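Nendeo drip kettle, after one winter of coffee

I held out on buying a gooseneck kettle for years (my old whistler worked fine, thank you very much) and then in February the handle came off in my hand and I ordered the Nendeo that same night. Best grumpy purchase I've made in ages!

The spout is the whole point and it's lovely. You get a thin, slow stream and you can park it right where you want it. My first few cups were still sour, but that was me grinding too coarse. It boils a full kettle in 5 minutes on my stove, and the handle stays cool enough that I've never reached for a towel.

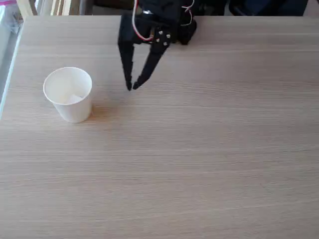 Does it hold enough for company? It fills four small cups if you don't rinse the filter first, and after that you're boiling again.

Gripes: the lid rattles, and the little thermometer in it reads 13 degrees too low. I checked it against my candy one. Ea Blöndal next door has the Dravel, which pours a bit faster, but the knob on hers gets scorching and I like mine better.

I wash it every Wednesday with vinegar because our water is awful. No rust so far, just a brown ring near the base that won't scrub off.

4 stars out of 5, and I'd buy it again.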